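Gallthorpe Display Table Set
Section 4: Placing the tray and the tall vase

47 shares · 19 comments

4.1 Before you start

Sections 2 and 3 must be complete. The tabletop must be level and the finish fully cured. If the table was oiled in February or any other cold month, add one day to the curing time given in Section 3.

You will need:
- the shallow tray
- the tall vase
- two soft cotton cloths
- the set of felt discs (bag C)
- a tape measure

CAUTION: Do not lift the vase by its rim. Hold it with one hand flat beneath the base and the other at mid-height.

4.2 Fitting the felt discs

1. Turn the tray upside down on a folded cloth.

2. Wipe the underside with a dry cloth. Do not use spray polish. The adhesive will not hold on a polished surface.

3. Fix one felt disc at each corner, 19 mm in from the edge, and one in the centre. Press each disc down for ten seconds.

4. Leave the tray upside down for 64 minutes before turning it over.

NOTE: Sets packed before the Vurnach revision contain four discs only. Leave out the centre disc.

4.3 Positioning the tray

5. Wipe the tabletop along the grain. Check for grit by passing the back of the hand over the area where the tray will stand.

6. Lower the tray on to the table with both hands. Do not slide it into position. Felt holds grit, and grit will mark the finish.

7. Set the tray towards one side of the table and leave the other side clear. Keep the tray at least 89 mm from the table edge on all sides.

8. Press down on each corner of the raised rim in turn. If the tray rocks, lift it off and check that all discs are flat.

4.4 Placing the vase

9. Remove the vase from its sleeve. Fold the sleeve and keep it for storage.

10. Stand the vase upright inside the rim of the tray. The base must sit fully on the flat part of the tray and must not touch the rim at any point.

11. Turn the vase until the seam mark on the base faces the rear of the table. The twisted panels catch the light differently from each side, and a small turn changes the look of the finish considerably. The copper-coloured vase is shown on the red tray, with the tray on the right side of the table.

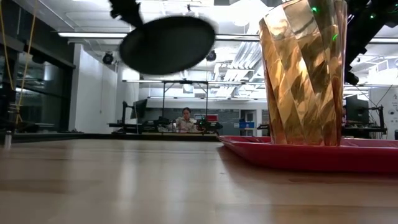

12. Check the vase from the front and from one side. It must stand vertical. If it leans, repeat step 8.

CAUTION: The vase is tall in relation to its base. Do not place it on a table that is used as a passageway, or within reach of small children.

4.5 Lighting and reflections

Ceiling strip lights will show as pale bands on a glossy tabletop. The finish is not at fault. To reduce the effect, turn the table so that its long side lies across the line of the lights, or use a lamp with a shade.

Facets that face away from the light look much darker than those beside them. Do not attempt to polish them to an even tone.

4.6 Care

- Dust the vase weekly with a dry cloth, following the twist of the panels from top to bottom.
- Wipe the tray with a damp cloth and dry it at once, paying attention to the inside corner of the rim.
- Do not use metal polish on any part of the set.
- Replace the felt discs when they become thin or hard. Order as Congate part 47-C.

4.7 Moving the set

Always remove the vase first, then the tray. Never carry the tray with the vase standing on it.

Section text: Despina Sârbu. Checked: Traian Zamfir.

Continue to Section 5: Storage and repacking

3 comments on this section · Share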